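Renting a shared workshop bench by the month, what should I check first?

Posted in Small Business and Side Work
Asked by Penner_Oak, Tuesday, March 28, 2023

I restore picture frames and small boxes on weekends and I've run out of room at home. A shared workshop called Raltau has monthly benches open. I went to see it in February and liked the light, but the agreement is 7 pages and I don't really follow the part about insurance. It says members must carry their own coverage for "tools and finished goods" and that the deposit can be held for 5 weeks after you leave. Is that normal? I've never rented work space before, only a storage unit.
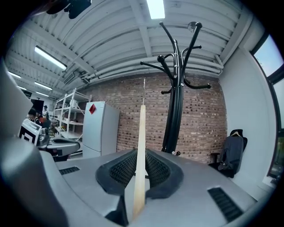 Reading time: 2 min

Francine Turcotte
Member, Pirstead

Both of those are common. The workshop's policy normally covers the building and the machines it owns. It won't cover your hand tools or a customer's frame sitting on your bench overnight. Call whoever handles your renter's or homeowner's policy and ask if business property kept at another address is included. Mine had a limit of 2,000 dollars away from home, and I paid a little extra to raise it.

On the deposit, the number of weeks matters less than what they can deduct. Ask for a list in writing. At my old place they took money out for "bench surface wear" and there was no photo from move-in to compare it with. Take pictures of the bench, the floor under it and the locker on the first day and email them to the office so there's a date on them.

Also check:
Hours, including holidays
If finishing with solvents is allowed, and where
Who you call if the heat goes out
How much notice you have to give

The last one got me. I had to pay for a month I didn't use.

esura_k

Go at the time you'd really be working. A place that is quiet on a Wednesday morning can have every bench taken on Saturday, and dust from the next person's sanding will end up in your varnish.

Penner_Oak

Thanks both. I called my insurance and business property isn't covered at all, so I'm getting a quote. Will ask the office about the solvents.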